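작업 노트 9/12/24
작성: Younes Hamdy
같이 보는 사람: Ismail Cherkaoui

주방 시뮬레이션, 양팔 그리퍼 비교

오늘은 지난번에 못 끝낸 그리퍼 모델 비교를 이어서 했습니다. 후보는 2개이고, 이름은 우리끼리 부르는 대로 씁니다. Sitska는 손가락이 짧고 하우징이 둥근 모델, Handano는 손가락이 긴 모델입니다. 제어기는 둘 다 같은 것을 썼습니다. 제어기까지 바꾸면 무엇 때문에 결과가 달라졌는지 알 수 없게 됩니다.

조건은 다음과 같습니다.
제어 주기 12 ms
에피소드 길이 300 스텝
초기 위치 23가지, 시드 고정
마찰 계수는 기본값 그대로

먼저 Handano로 돌렸습니다. 얇은 물건을 집을 때 손가락 끝이 조리대 면에 먼저 닿는 경우가 많았습니다. 닿으면 접촉력이 갑자기 올라가고, 그 다음 스텝에서 팔 전체가 조금 떨립니다. 처음에는 제어기 게인 문제라고 생각해서 게인을 낮추어 보았는데 떨림은 그대로 남았습니다. Ismail은 손가락의 충돌 메시가 보이는 메시보다 크다고 의심합니다. 저도 그 의견에 가깝습니다. 내일 충돌 메시만 따로 띄워서 확인하겠습니다.

그 다음 Sitska로 바꾸었습니다. 칼과 가지가 있는 장면을 사용했습니다.

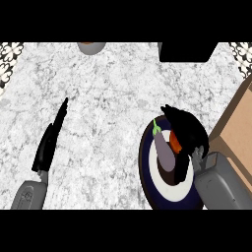 칼 종류의 물체는 잡는 위치보다 손목 각도가 더 중요한 것 같습니다. 손목을 낮게 두면 하우징과 조리대 사이의 여유가 거의 없어집니다. 그래서 경로 계획기가 가끔 이상하게 먼 길로 돌아갑니다. 손목 높이의 하한을 설정 파일에 넣었습니다. 이 값은 아직 임시 값이니 다른 실험에 그대로 복사하지 말아 주세요.

접시 쪽은 다른 문제가 있습니다. 두 팔의 작업 영역이 접시 위에서 겹칩니다. 한쪽 팔이 기다리는 규칙이 없으면 양쪽이 동시에 들어가려고 합니다. 지금은 왼팔 우선으로 해 두었습니다. 좋은 방법은 아니지만 비교할 때는 두 그리퍼에 같은 규칙이 적용되므로 괜찮다고 봅니다.

카메라는 Egger 설정(위에서 비스듬히 보는 시점)만 썼습니다. 큰 물체가 작은 물체를 가리면 위치 추정이 흔들립니다. 손목 카메라를 추가하고 싶지만 렌더링 시간이 많이 늘어서 이번 비교에서는 뺐습니다.

성공률 표는 아직 쓰지 않습니다. Handano 쪽 결과를 믿을 수 없는 상태에서 숫자를 적으면 나중에 그 숫자만 돌아다닐 것 같습니다. 느낌만 적으면, 둥근 물체는 차이가 작고 얇은 물체는 Sitska가 더 안정적입니다.

남은 일
- Handano 충돌 메시 확인 (Younes)
- 떨림이 있는 에피소드의 접촉력 로그 저장 (Ismail)
- 손목 높이 하한을 바꾸어 가며 다시 실행
- Tarnunora 서버에 있는 옛날 로그 지우기, 지우기 전에 Ismail에게 물어보기

추가: 저녁에 시드 하나만 다시 돌렸는데 오후와 결과가 조금 달랐습니다. 시드는 고정인데 왜 다른지 모르겠습니다. 물리 엔진의 스레드 수를 하나로 하고 다시 볼 예정입니다.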